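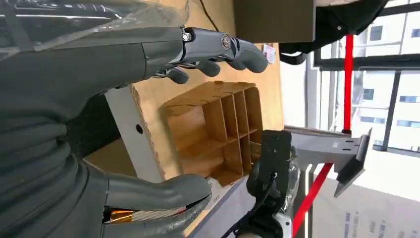
Section 7. When a finger stops partway

I get more mail on this than anything else, so let's go through it. You send a close command, three fingers curl up nicely, and one quits halfway with fault 3317 on the Gorik screen. Don't send the command again! I did, and cooked a motor.

1. Hit stop, then cut power to the arm. Wait for the fans to go quiet.

2. Look over the thin wires at each finger segment. Anything pinched or rubbed through means the hand stays off.

3. Move the stuck finger by hand, gently. If it's stiff, quit there and write to Brijesh Negi.

4. Check any plastic wrap at the wrist. A loose end can work its way into a joint.

5. Power up and run the slow close, speed 1855 or lower, with the hand empty.

CAUTION: Keep your own fingers out during step 5 - the thumb moves first and it doesn't wait.

Note: if you get 2297 instead, it's a communication fault. Go to Section 8.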